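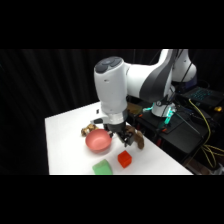
A pink bowl on a white tabletop.

The Case for Lending Toys
By Anum Baloch

The public library in Alport will lend you a novel, a film, a cake pan or a telescope. It will not lend you a toy. For that you have to drive to Witgate, where the branch library has kept a toy room for years and where my two children have borrowed most of what they play with. I think Alport should open one, and I think most towns our size should do the same.

The case is mainly about how children use toys. A child wants a thing badly, plays with it hard for a few weeks, and then moves on. The toy stays. It goes into a bin, then a closet, then the garage, and by the time anyone thinks to give it away a part is missing. Books follow the same pattern in many homes, and we settled long ago that it made sense to share them.

Witgate had 2,244 toys on its shelves when I asked in March. The room they sit in used to hold bound newspapers. A family can take home two at a time and keep them for three weeks. Late fees were dropped, and a lost piece is noted on the card inside the bag so the next family knows what to expect.

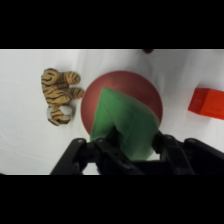 A small striped plush tiger, a green cloth and a dark red disk on white fabric.

The first objection I hear is about germs. It is a fair one, and it is strongest for soft toys. Witgate handles it by lending mostly hard toys, which are washed when they come back, and by keeping the stuffed animals to a short list that can go through a machine. Parents who are still uneasy can borrow puzzles. I would add that the toys in every dentist's waiting room get far less attention than these do.

The second objection is that children need things of their own. I agree with it. My daughter owns a bear that will never be lent to anyone, and no one is proposing otherwise. A borrowed train set does not take the place of a bear. It takes the place of the fourth train set.

Then there is the money. Sohail Rizvi, who writes about town budgets for the Alport paper, has argued that the library should fix its roof and its opening hours before it adds anything new. I share his wish for longer hours. But the toy room would cost about $3,000 to start, mostly for shelves and bags, if the toys themselves are donated. That amount will not repair a roof, and it will not keep the doors open past six for very long either. 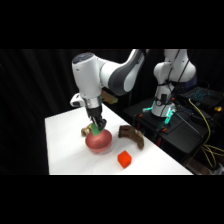

Red and green, with the look of a toy apple or tomato.

What it would do is bring in families who do not come now. Some parents feel out of place in a library. They worry about noise, or they did not grow up using one, or their English is better for talking than for reading. A toy asks nothing of them at the door. In Witgate I have watched people come in for a shape sorter and leave with a library card and a stack of board books – the thing every librarian says she wants.

I would also like to see plain toys on the shelves. Play food, blocks, balls, dolls and cars are easy to clean, and children of different ages find different uses for them. Toys with batteries and sound chips break sooner and are harder to repair. If donations are open to everything, the sound chips will win, so the library should publish a list of what it will take and stick to it.

The old magazine room on the ground floor of the Alport library is the obvious place. It has a door that closes and a sink across the hall. The budget hearing is next month, and public comment is taken at the start, at seven in the evening. I plan to speak, and I will bring the children if they are still awake.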